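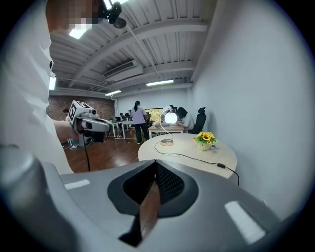
Brown wood floor, white ceiling. My two favorite things about the new place.

Okay, I promised a move-in thread, so settle in, because I have been saving this up since June and I'm going to talk about ceilings for longer than anyone should.

We looked at a lot of offices before we took the one on Maventhorpe. Most of them had those flat speckled tiles that make you want to whisper. Then we walked in here and I looked up and there were corrugated panels, all painted white, with these great big white beams crossing them, and I think I was sold before we'd even asked about parking.

The floor is the other thing. Brown wood, and so much warmer than the gray carpet we had at Brestiria (I do not miss that carpet, I'm sorry, it did its best).

A few of you asked about air conditioning. Yes! There's a vent unit up on the ceiling, the kind with the horizontal louvers. In the old building we had one fan and 3 people who fought over it, so this feels like luxury.

Things still on my list: a rug for the meeting corner, plants, more plants. I measured for the rug twice and got 300 cm the first time and something else the second, so if anyone from Ginudow is reading, please bring your good tape measure when you visit.

Also we're in suite 543, and the sign downstairs still says Salameh, which was the tenant before us. Ring anyway and I'll come down and get you. I've already met two very patient delivery drivers this way.

More once the plants are in!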